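Kids' Corner > Computers > How Things Work

Does a Spam Filter Really Know What Junk Is?
15 December 2018
By Zoriana Maksymiv

Grown-ups like to say that the computer "knows" which messages are junk. I'm not so sure. A spam filter has never been tricked out of its allowance. It has never won a prize that wasn't real. So what is it doing when it drops a message into the junk folder?

First, what is spam? Spam is email sent to a huge number of people who didn't ask for it. Some of it is just ads. Some of it is meant to fool you into giving away a password or clicking on something bad. Sending email costs almost nothing, so a person who sends spam can send it to everybody and hope that a few people fall for it.

A spam filter is a program that looks at each message before you do and makes a guess. Please remember that word, guess. The companies that sell filters don't use it very often.

The oldest kind of filter used a list of bad words. If a message said "free money," out it went. You can probably see the trouble already. What if your aunt writes, "I'm free on your birthday and I'm sending money"? A filter that only looks for words can't tell your aunt from a crook. And the crooks soon learned to write "fr3e m0ney," which you and I can read with no trouble, but which wasn't on the list.

So people built filters that learn from a pile of old mail. Let's say we have 200 messages with the word "prize" in them, and a person has already sorted them. It comes out that 188 were junk and only 12 were real. Now a new message arrives with "prize" in it. The filter leans toward junk. Then it checks the other words. If it finds "science fair" and "Mr. Tkachuk," and those words nearly always turned up in real mail, it leans back the other way. At the end it adds up all the leaning and gets a score. Over the line, the message goes to junk. Under the line, it goes to you.

Is that knowing? I'd call it keeping score. It's a pretty good way of keeping score, but the filter has no idea what a prize is.

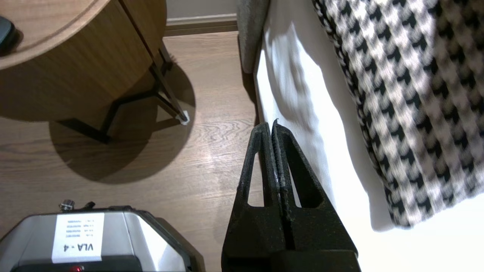

MORE ABOUT MAIL

Who decides where the line goes?

A person does. If the line is set very low, hardly any junk gets through, but some real mail gets thrown out with it. If the line is set high, all your real mail arrives and so does a lot of rubbish. There is no spot that is perfect, and I would be careful with anyone who says they found one.

I saw this happen in October. A school in Fulthorpe turned its filter up because teachers were tired of junk. Illia Pylypenko, who was in sixth grade, sent in his story for the writing contest, and it never showed up. His story was about a prince who had lost his gold and needed help getting it back. If you have ever seen a spam message, you can guess what the filter made of that. His teacher found it in the junk folder 28 days later, and the contest was over.

Was the filter broken? No. It did just what it was set up to do.

What about the button?

Most mail programs have a button that says something like "Report spam." When you press it, you may be helping the filter learn. But it only learns what people tell it, and people get lazy. Some press the button on a newsletter they signed up for themselves and got bored with. If enough people do that, the filter may start hiding that newsletter from readers who still want it.

So should you trust it?

A bit. I leave mine switched on, and I wouldn't want to read all that junk myself. But I look in the junk folder about once a week, and I don't believe a message is safe just because it landed in my inbox. If it asks for a password, wants you to hurry, or tells you to keep a secret, show it to a grown-up you trust before you click on anything. Do that even if it seems to come from a friend - the name at the top of an email is very easy to fake.

Contact us | © 2018 Citlow Kids' Corner | Back to top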